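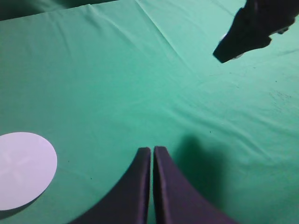
How often should the gripper fingers on the Stusodden cell be checked? Every 78 hours of running time, and again after any change of the table cloth.

Minutes, Stusodden cell upkeep meeting, Feb 25, 2024

Jytte Bergmann opened the meeting and thanked everyone for squeezing into the small room again, and for the very good cake. The last minutes were read and agreed, with one spelling put right (it is Lerkimov, with a v).

1. Finger pads. We had a long and friendly talk about when a pad is worn enough to change. Jytte would like them swapped in pairs, even if only one looks tired, so that both tips meet evenly when the gripper closes. This was agreed. Lerkimov has quoted us for 10 pairs, and Jytte will place the order.

2. Cables. The Fikine manual asks for a bit of slack at the wrist, and we all felt it was worth moving the arm slowly through its full reach after every service to be sure nothing pulls.

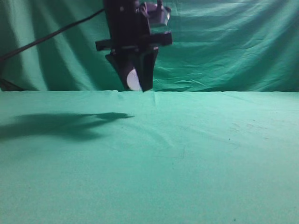 The slow run adds 34 minutes to a service, which seemed a fair price to everybody, though Cordeiro's schedule will have to be shifted a little to make room for it.

3. Cloth. Lint was discussed at some length! The cloth is to be brushed before each shift and smoothed out from the center, and we will try a lint roller for the stubborn bits.
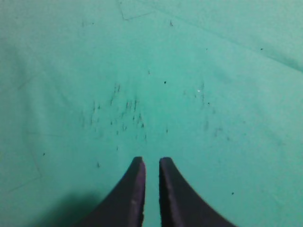

A spare cloth will be kept in the cabinet, washed and folded, and whoever changes it should write that in the log and then check the zero position of the fingers.

4. Next meeting. In March, same room. Jytte will bring the new pads if they have come.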